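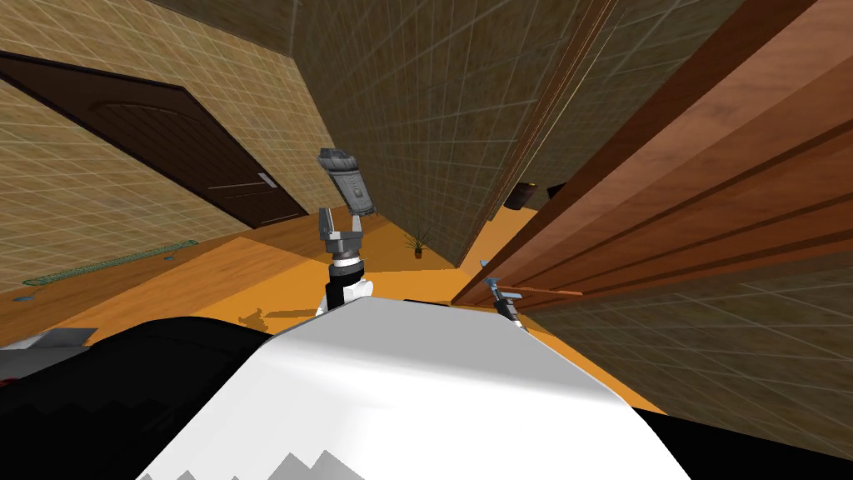
双腕ロボット向けの模倣学習ソフトを開発するLodutettiは2019年11月11日、シミュレーター上で収集した操作データ集「Skivard」の初版を研究機関向けに公開した。収録数は727エピソードで、収集作業は8月に開始した。操作者が仮想空間内の双腕ロボットを遠隔で動かし、関節角、グリッパーの開閉量、各視点の画像を同じ時刻軸で記録する方式をとる。作業空間はタイル壁の室内を模したもので、扉や木目の大型パネル、鉢植えを配置し、灰色の直方体ブロックなどを操作対象とする。床や壁の模様は設定ファイルで差し替えられる。

収集系の設計を担当したHalima Sang氏によると、初期の試行では操作者ごとの把持姿勢の偏りが大きく、学習後の方策が特定の接近方向に依存する傾向がみられた。このため8月の後半以降は、開始時の胴体の向きと対象物の位置をエピソードごとに乱数で決め、操作者には直前の試行の軌跡を表示しない運用に改めた。偏りの評価には手先の接近角の分布を用い、結果は付属文書に記載している。

視点は頭部と左右の手首の計3系統。手首視点は指先と対象物の相対位置を得る目的で追加したもので、頭部視点では腕に隠れる区間の補完に使う。
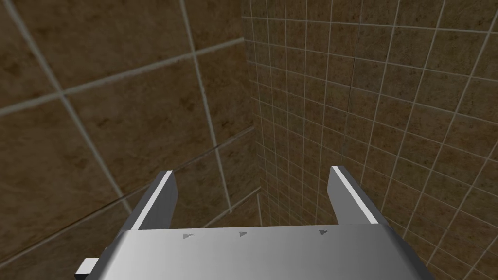 各エピソードは接近、把持、持ち上げ、解放の区間に分割され、区間の境界はグリッパー開閉量の変化から自動で付与したのち、Zeeshan Afridi氏とImani Laizer氏が目視で修正した。把持に失敗した試行も削除せず、失敗の種別を示すラベルを付けて収録した。物体同士がめり込むなど物理演算の破綻が確認された試行は除外している。

学習側の検証は共同研究先のBirsideが担当した。Kibet Mwaipopo氏らは200エピソードを評価用に分離し、残りで方策を学習させた。手首視点を入力に加えた条件では、頭部視点のみの条件と比べて把持位置の誤差が小さくなったという。一方、対象物が壁際にある場合の成功率には改善がみられず、同氏は該当する配置のデータが不足しているとの見方を示した。

データ集には13種類の作業が含まれる。形式の変換と再生に用いるツール「Mbwambo」も同時に配布する。利用には所属機関を通じた申請が必要で、商用利用は現時点で認めていない。次版では壁際および床面付近の配置を重点的に追加する計画で、実機で収集したデータとの併用についても検討を進める。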